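A Morning at Skandside, and the Gripper That Let Go Late

January 30, 2018

I have been pestering Mieke Postma for a visit to Skandside for months, and last week she finally gave in. I expected a big hall with fences and flashing lights. What I got was one bright room over a print shop, a water cooler, some office chairs and the most interesting fault I've come across in years!

The group works with hand-held grippers. You take one in each hand and tidy a table with them, moving small household things from place to place, and the recordings are used to teach robot arms the same moves. Skandside has 2068 recordings so far. For a while, 190 of them were on the reject pile.

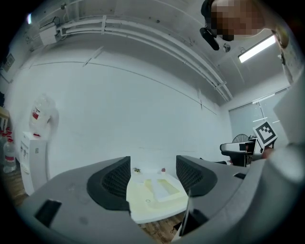 Between the finger pads at Skandside, with the water cooler at left.

The trouble was a late release. Somebody would open a gripper to set down a book, and one finger would hang back for a moment before it moved. With a book you hardly notice. With something small and light, it gets dragged sideways or flicked onto the floor. Henok Yimer let me try the bad unit, which they keep in a drawer with red tape on it, and I sent a paper cup flying on my second go. I was delighted. He was very patient.

What worried the team more was that people had been making up for it. Bello Danladi went back through the rejects and saw hands giving a tiny shake at the end of each placement to free the stuck finger. Nobody had been told to do that. An arm trained on those recordings would have learned the shake too, and Bello didn't want one doing that next to a person's fingers.

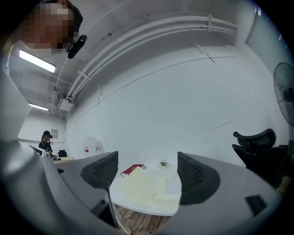 Finding the cause

They blamed the software first, then the battery. Ward De Smet spent most of a week swapping cables. In the end he took the housing apart and found grit in the slide, along with a return spring that had gone soft. The springs came from Niltwood in a batch of 500, and when he tested 30 from the same bag, several were weak. Niltwood replaced the lot without a fuss.

I liked how plain the new routine is. Before each session you open and close both grippers over the bare tabletop and watch for a finger that lags. If one does, the unit goes in the drawer and you write it on the sheet by the door. The slides are brushed out at the end of the day. Anyone can stop a session, including visitors, and I was made to practice saying "stop" out loud before I was allowed to touch anything.

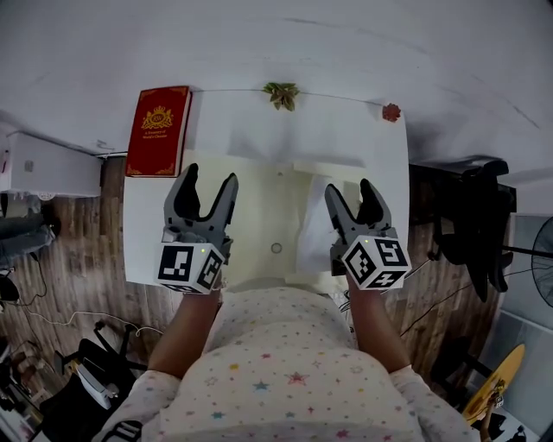 The part I keep thinking about is how long it went on. Each person assumed they were the clumsy one. Mieke told me that three of them had been quietly adjusting their grip for weeks before Henok grumbled about it over lunch and the others put down their forks. Now there is a line on the sheet that just reads "anything odd?" and they expect it to be filled in.

I also got a quick look at the parts bench, where Ward had the old springs pinned to a board next to the new ones. By eye I couldn't tell them apart. Pinched between finger and thumb, the weak ones were obvious.

Mieke says they take small groups, four at most, and the next open morning is in March. Write to her first, and wear shoes you don't mind taking off at the door.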